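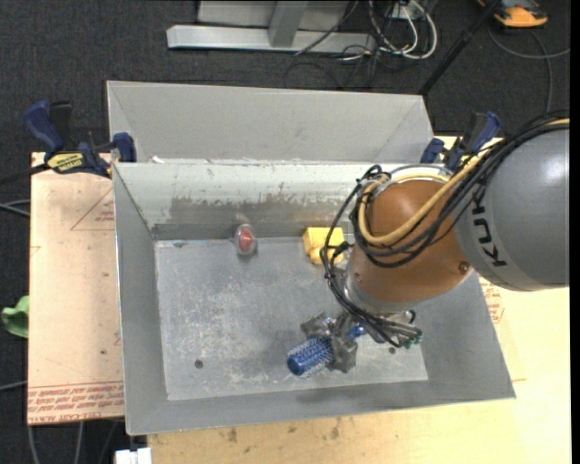
Depuis janvier, j'habite un petit appartement sous les toits, et la salle de bains n'a pas de fenêtre. Le miroir restait couvert de buée jusqu'à midi et une tache grise avançait au plafond.

J'ai d'abord acheté un déshumidificateur Dellano, mais il fait un bruit de tracteur. Mon voisin Aled Mathias m'a conseillé de regarder plutôt le conduit – il avait raison, la grille était bouchée par la poussière. Je l'ai lavée au savon noir, puis j'ai commandé chez Marchand un petit extracteur à 35 euros, avec minuterie.

La pose m'a pris 2 heures, escabeau compris. Maintenant, il continue de tourner un quart d'heure après la douche. Il me reste à repeindre le plafond, et j'hésite encore entre deux blancs.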